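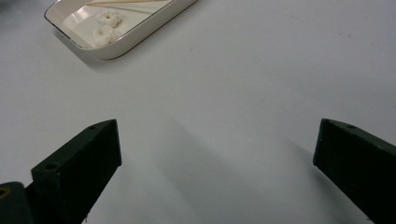

Mota hand tool: report on the crushed snack fault

Ledgate Robotics Module, Group 6

Print this page | E-mail this page

1. What we were asked to do

Our group was given the Mota, a hand-held gripper with two fingers and a camera, and told to record people picking up small, light food. The recordings were to train an arm in the Heswood lab to do the same job. The food was puffed snacks, a few at a time in a white dish. We were told the task was "nearly solved". We didn't think so at the start and we think so less now.

2. The fault

Over the first two sessions we logged 483 picks. In 77 of them the snack was crushed, chipped or flicked out of the dish. That alone would be a poor result but not a fault. The fault is that the Mota software marked most of the bad picks as good. It decides that a pick has worked when the fingers stop closing before they meet. A snack that has been squashed flat between the fingers stops them just as well as a whole one, and so does the rim of the dish.

We found this in October by watching the recordings one at a time, which the handbook says is not needed.

3. What we tried

First we followed the advice on the Wukow help page, which was to clean the fingers and run the zero routine again. We did this before every session for a week. It made no difference we could measure, and we doubt it was ever going to. The fingers are hard, flat-faced blocks, and a clean hard block crushes a puffed snack as well as a dirty one.

Next we slowed the closing speed. Fewer snacks broke, but people got impatient and began pushing the food against the side of the dish to trap it. The software scored these as good picks too.

Last, we put a wooden stick across the dish to see whether it would stop people coming in at a low angle. Results were mixed. We ran 117 picks this way and would not want to claim anything from them. Two of us thought it helped and the others thought we had just got better with practice.

4. Safety

No one was hurt. One person had a fingertip nipped while moving the dish with the tool still switched on. The tool has no stop button, only the trigger, and letting go of the trigger opens the fingers slowly. The risk form for the module lists "none" under pinching. It should be changed before the next group starts.

5. What we would say to the next group

Don't trust the success count. Watch the recordings, or at least every tenth one. Ask for softer fingers before you begin (we asked in the third week and were told they were on order). We have left our hand-marked log in the shared folder, with the crushed picks listed separately. The arm has not been trained on any of this data, and in our view it shouldn't be until the wrong labels are taken out.

Contact the module office | Copyright Ledgate | Back to top

We use cookies to keep this site working. Accept | Manage settings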